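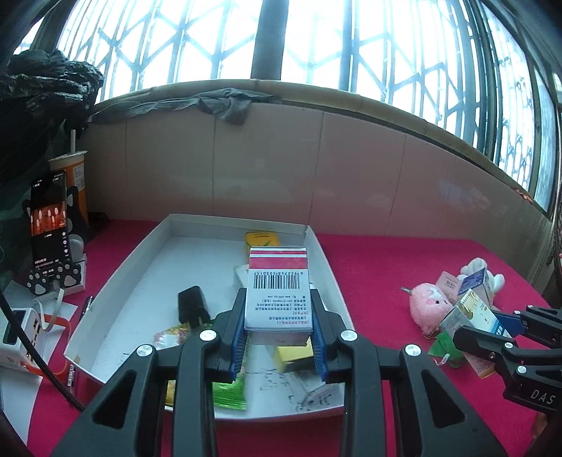 Cupboard and drawer stuff, February clear-out edition. Wrote most of this standing at the bench so excuse the order.

**Small packets and boxes**

Shallow cardboard trays. Best thing in my pantry and they cost nothing. Grocer leaves them stacked by the door, the kind the tinned tomatoes come in. Low sides so you can see what you've got. Stock cubes, yeast, gelatine, jelly crystals, all standing up on end like files in a cabinet. Tray slides out, you grab the one you want, tray slides back.

Trim the front edge down if your shelf is above eye height. Stanley knife, metal ruler, two passes. Don't try it in one.

Line with baking paper if it's for anything that leaks -- brown sugar, looking at you. Change the paper when it goes sticky. Tray gets tatty, recycle it, get another.

**Labels**

Masking tape and a laundry marker. I had a label maker, gave it to my nephew. Tape comes off clean as long as you don't leave it for years. If you have left it for years: hair dryer on warm, peel slow, then a bit of eucalyptus oil on a rag for the gunk. Wipe again with soapy water or everything smells like a cough lolly.

Write the date you opened it, not the date you bought it. Use-by on spices is mostly a guess anyway. Rub a pinch between your fingers, smell it. No smell, bin it.

**Pantry moths**

Had them twice. Second time was a bag of birdseed I'd forgoten behind the flour. What worked:

- everything out, every shelf
- vacuum the corners and the little holes where the shelf pegs go. They get in there
- hot soapy water, then wipe with vinegar, then leave the doors open overnight
- new flour and rice go in the freezer for 7 days before they go on the shelf
- jars with a proper rubber seal from then on

Bay leaves did nothing for me. Roscoe Schumacher over the back swears by them, but he's also got moths.

**The third drawer**

You know the one. Tip it out on a towel. Anything you can't name goes in a paper bag with the month on it. Not missed by winter, out it goes. Rubber bands perish and stick to things, so chuck the old ones. Batteries want their own tin with the ends taped. Birthday candles in an old toothbrush tube.

Dividers: cut down cereal boxes, fold the cut edge over and tape it. Looks a bit daggy. Works fine. I did price the fancy bamboo ones and went straight back to cereal boxes.

**Tablecloth stains**

Red and bright cloths -- wash alone the first few times, cold, and keep them out of full sun on the line. Dry inside out or in the shade. Wax drips: ice cube, scrape with a butter knife, then brown paper and a warm iron over what's left. Keep moving the paper to a clean bit.

Curry on white. Dish soap first, rinse, then hang it in the sun while it's still damp. A whole afternoon if you can. Turmeric fades in sunlight better than anything in a bottle. Might take 2 goes.

Candle wax AND curry, same cloth, same night -- that was Radu's birthday. Wax first, then the curry.

**Sharpening, quick version**

Yuto Ichikawa showed me this one. Draw a line of marker along the edge of the knife. A few strokes on the stone, then look. Marker gone right to the edge, angle's good. Marker gone only up high, lift the spine a touch. Marker gone only at the very edge, drop it. I was holding mine way too flat for years.

Soak the stone first if it's a soaking stone, 15 minutes or till the bubbles stop. Wet tea towel folded under it so it doesn't wander. Dry it in the air after, not in the oven, don't ask.

**Sticky drawer runners**

Wooden runners: rub a candle stub along them, open and shut a few times, rub again. Metal runners: clean the old grease out first with a rag and metho, then a tiny bit of dry silicone spray. Cooking oil goes like glue, don't. If it still catches, pull the drawer right out and check the screws at the back. Usually one's worked loose and the head's sticking up. Matchstick and a dab of wood glue in the hole, let it go hard, snap off flush, screw back in.

**Odds and ends**

- bread clips on power cords, write on them which is which
- spare screws from flatpack: snack bag, taped to the underside of the furniture
- kettle scale -- half vinegar half water, boil, sit an hour, tip out, boil plain water and tip that too
- smelly chopping board: coarse salt and half a lemon, scrub, rinse, stand it up to dry
- lids that don't match any container go. Today. Be strong

Next lot will be the laundry, once I've found the floor in there. Got a good one from Ovidiu for getting grease off overalls, want to try it on mine before I write it up.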